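Galería: una mañana entre chapas en la nave de Tenar

Hacía tiempo que teníamos ganas de preparar esta página. En Tenar casi siempre enseñamos la pieza terminada, ya montada en su sitio y con buena luz, y se nos quedan fuera las mesas, los cajones, los carteles y esos rincones de taller a los que quienes trabajamos con metal les tenemos tanto cariño. Así que en febrero dedicamos una mañana entera a mirar con calma la parte de la nave donde empieza casi todo, la carga, y de allí sale esta pequeña galería, más corta de lo que habíamos pensado pero hecha con mucho gusto.

Para quien llegue nuevo por aquí – que sabemos que los hay, y bienvenidos sean – Tenar es una casa dedicada a la chapa estampada: soportes, bandejas, refuerzos, tapas y todas esas piezas que van por dentro de los aparatos y que casi nunca se ven una vez cerrado el mueble. Llevamos 18 años en esto y todavía nos paramos a mirar una pieza cuando le da bien la luz por el costado.

La chapa plana, recién cortada, es bastante sosa, la verdad. Lo bonito viene después, con los canales en relieve, las ventanas rectangulares punzonadas y las pestañas dobladas en los bordes, que le dan rigidez y le cambian por completo el carácter. Una lámina que antes se combaba con solo cogerla por una esquina pasa a aguantar peso, y lo hace sin haber engordado ni una décima.

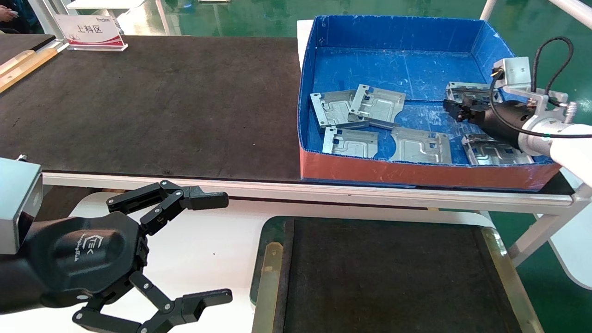
Y luego está el asunto de los cajones, que parece una tontería y nos ha dado para muchas conversaciones de sobremesa. Los de cartón nos siguen gustando para las series cortas: pesan poco, se cambian en un momento y no marcan los cantos. El forro azul fue una manía nuestra de hace tiempo y se ha quedado para siempre, porque el metal plateado destaca muchísimo sobre ese color y se distingue cada pestaña de un vistazo. Con el uso el fondo se va llenando de arañazos blancos, claro, y a nosotros nos parece que así tiene hasta más gracia.

Tampoco colocamos las piezas en filas perfectas. Caen como caen, una plana, otra apoyada en la vecina, otra medio de pie, y en la zona de carga (上料区, como dice el cartelito de la mesa) eso se da por bueno. El orden riguroso lo guardamos para más adelante, cuando toca apilar por referencia y separar con papel lo que va a embalaje.

La mesa merece también unas palabras. Es larga y oscura, con una cubierta negra algo rugosa por encima que agradecemos cada día, sobre todo al apoyar cantos vivos. Probamos otras superficies más claras y vistosas, y al final volvimos a esta, que disimula el polvo y descansa la vista cuando llevas unas cuantas horas delante de tanto brillo.

El pedido más grande de esa temporada fue el de Platton, con 1.514 soportes, y justo detrás venía el de Druda, bastante más modesto, de 215 bandejas en cajas de 20. Para Carroll andábamos todavía con las primeras muestras. Si alguien quiere ver los acabados de cerca, en la recepción tenemos un muestrario que se puede tocar y manosear sin reparos. Se atiende por las mañanas, hasta la una, y casi siempre hay café hecho.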